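Lovely Fajardo had been up since five mixing lipstick in a soup pot, and by the time the bus let her off in Worthorpe she still had a smear of it on her elbow the color of ripe plums. She loved that color! She had made forty-six tubes of it for the September fair and she would happily have made three hundred more if the beeswax had held out.

"You're purple," said Janelle Cabrera, who had the table next to hers and was laying out face powders in little tins.

"I'm Dramura," said Lovely, and held up a tube so Janelle could see the label. She had come up with the name in the bathtub. It didn't mean anything at all, and she said it out loud about twenty times a day just for the pleasure of it. "Go on, try it. Try it on your hand first. No, your mouth, go straight for the mouth."

Janelle tried it. She looked in her hand mirror, turned her head to one side, then the other, and put the mirror down and picked it up again.

"Oh, that's wicked," she said. "I look like I own a theater."

After that the morning just flew. A girl bought one for her grandmother and came back for her own. Reynaldo Padilla, who painted faces for the opera and had opinions about everybody's pigments, stood at the table drawing stripes up his wrist until he ran out of wrist, and then rolled up his other sleeve. He wanted to know what was in it. Lovely told him beet powder, castor oil, and a pinch of something from an old paper packet marked Cukberg, and that was as far as she would go.

"Cukberg," he said. "My first teacher used Cukberg. Old Mrs. Pawłowska. She kept it in a cookie tin and slapped our hands if we went near it." He held his striped arm up to the light. "I haven't seen this purple in thirty years. Where did you get it?"

"My aunt's sewing box."

"Is there more?"

There was half a packet. She had been trying all week not to think about that, and she thought about it now, with eleven tubes left on the cloth and a line of people going back past the honey stand. Half a packet might make another batch, if she was careful with the spoon.

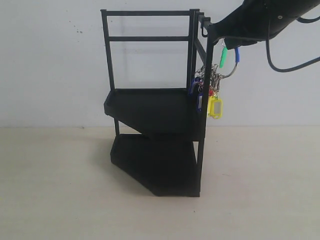 "Listen," said Reynaldo. "Mrs. Pawłowska's still living. She's over the bakery, up all those stairs. She'd know how it was made, she used to grind it herself. Bring her a tube."

"Would she slap my hand?"

"Probably, yes."

Lovely laughed so hard the man with the honey turned to look. She took the best tube off the cloth, the one with the label on perfectly straight, and dropped it into her apron pocket.

"Janelle, can you watch my table?"

"With this mouth? I'll sell the lot," said Janelle, and she was already waving the next lady over.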